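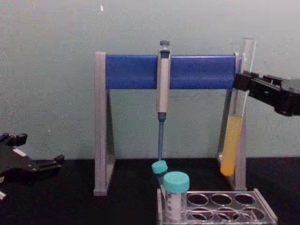

Right arm with the glass tube, rack and pipette stand on the back bench.

Clinby lab, back bench. May 24, 2022

Notes on the two-arm cell, mostly for whoever has the late shift and for me when I have forgotten all this by August.

Ran 112 tubes through between the first delivery and lunch. 2 rejected by the arms and put aside for a person to look at. Both were label trouble. One label had been stuck on at a slant and the other had a fold in it, so the reader could not make sense of either. I relabelled them by hand and they went through the normal way. Entered in the reject book under Itumard batch.

The Itumard tubes are the tall glass ones. The jaws take them near the top and that grip is fine as it is, please leave the setting alone. If you swap to the shorter plastic ones you have to load the other grip file first. It does not ask you. I have written this on the tape next to the screen as well.

Pipette stand stays on the black bench with the rack in front. The arms know where it is only because we told them, so if you move the stand to wipe down, put it back against the marks and run the touch check before starting. Touch check takes a couple of minutes. Last week I skipped it and spent far longer than that finding out why the right arm was stopping short of the rack.

Hand pipetting. We still do it for anything urgent and for the rejects, and the single-channel stays hanging on the bar for that. Somebody asked whether it could go in the drawer now. No. Two of us used it this morning. It is also due its volume check, so if you use it for anything that gets reported, write down which one it was.

Change to the working day, as asked for by Clulevness for their review:

Before the arms, one person was on decapping and sorting from the first delivery until the middle of the afternoon, and a second person joined when it got busy. On a heavy day that meant 400 tubes by hand, and sore thumbs. Now one person looks after the cell and also does the bookings. The second person is on the checking desk, which used to be done in whatever time was left at the end. Results go out earlier. I don't have a proper figure for how much earlier and would sooner not guess at one in a review document.

Thumbs and wrists are better. Three of us said so without being asked. Backs are the same or a bit worse, as there is more sitting at the desk and more leaning over the bench to reload racks. The bench height was chosen for the arms. Have asked for a step or a lower rack position, no answer yet.

Less good: the day is more broken up. With hand sorting you got into a rhythm and could talk to the person next to you. With the cell you get ten quiet minutes, then a beep, then a rack to change, then ten more minutes, and it is hard to start anything that needs thought. I have tried loading two racks at once so the gaps are longer. It works with the Itumard tubes but the software lost its place with mixed sizes, so only do it with one kind.

Also the new starter has hardly sorted anything by hand. She is good with the cell, better than I am, but when it stopped on the morning of the power cut she was slow on the caps and didn't know the order of the colours. Not her fault. I want everyone on hand sorting for one session a fortnight, and I want it on the rota where it can't be dropped the moment we are busy. Put this to Clulevness as well.

Nights. The plan from upstairs is to let the cell run on after the last person leaves. I am against it for now. A stop at seven in the evening means samples sitting out until morning, and there is nobody to put them in the fridge. Happy to look at it again once the alarm goes to a phone. Vik quoted for the phone alarm in the spring and we are waiting for the order to be signed.

Vik service visit: they replaced the finger pads on both grippers and left a spare set, which is in the second drawer with the hex keys. Old pads had gone shiny. They want a note of any slip from now on, with the tube type and which arm. No slips today.

Small things
Turquoise caps are running low, the large size more than the small. Ordered.
Clear rack only for the back bench please. The reader does not cope with the white ones.
Stop button cover is cracked but the button works, tested it first thing.
The beep is now two steps quieter. If you can't hear it from the checking desk, turn it up again and tell me.

To do: write up the rota request, chase the step, run the mixed sizes again with the new file and somebody standing by.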